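### 3.2 Clasp and stringing wear in memorial bracelets

Sixty-seven bracelets were obtained from two workshops, Benwood and Sisodia. All were strung on flexible beading wire with sterling silver beads and crystal spacers, and were finished with either a lobster or a toggle clasp. Thirteen had been returned by customers for restringing. The remainder were new stock, worn by participants in Bostivdale from May onward.

Wear at the crimp was graded using the scale proposed by Honorato, in which grade 0 denotes no visible flattening of the wire and grade 4 denotes exposed strands. Participants wore the bracelet on the non-dominant wrist and kept it on for ordinary housework.
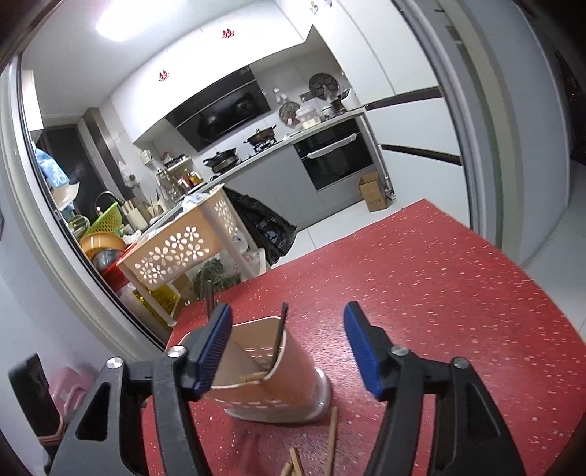 ### 3.3 Results

Grade 2 wear or higher was recorded on 34 bracelets. In most of these the damage lay within 5 mm of the clasp, on the side fastened last. Toggle clasps showed less flattening at the crimp than lobster clasps, but the bar tended to work loose where the bracelet had been sized generously.
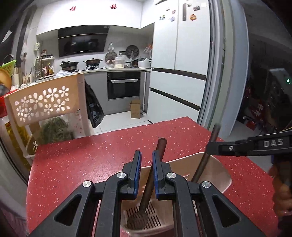 **Figure 2.** Slotted utensil with a brown handle in a pale pink plastic container; red speckled tabletop.

Bead finish had a smaller effect. Corrugated beads held tarnish in the grooves and needed a longer polish to return to an even colour, while smooth beads picked up fine scratches next to the crystals. Letter blocks abraded their neighbours at the corners – a pattern most evident on bracelets carrying longer names. Engraved tags, supplied by Brollisport for the Sisodia pieces only, were excluded from the comparison.

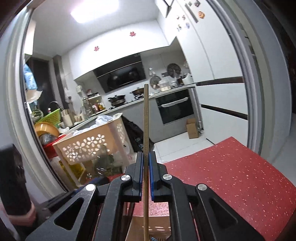
**Figure 3.** Long wooden chopstick held upright by a two-fingered gripper, with a white kitchen beyond the doorway.

The returned bracelets should be read with caution. Their wearing time was reported by the owner and could not be checked, and two had been repaired at home with a second crimp. Removing these two did not alter the ranking of the clasps. A heavier wire would probably delay stranding, although it passes less easily through the smallest crystals and stiffens the drape of the finished piece.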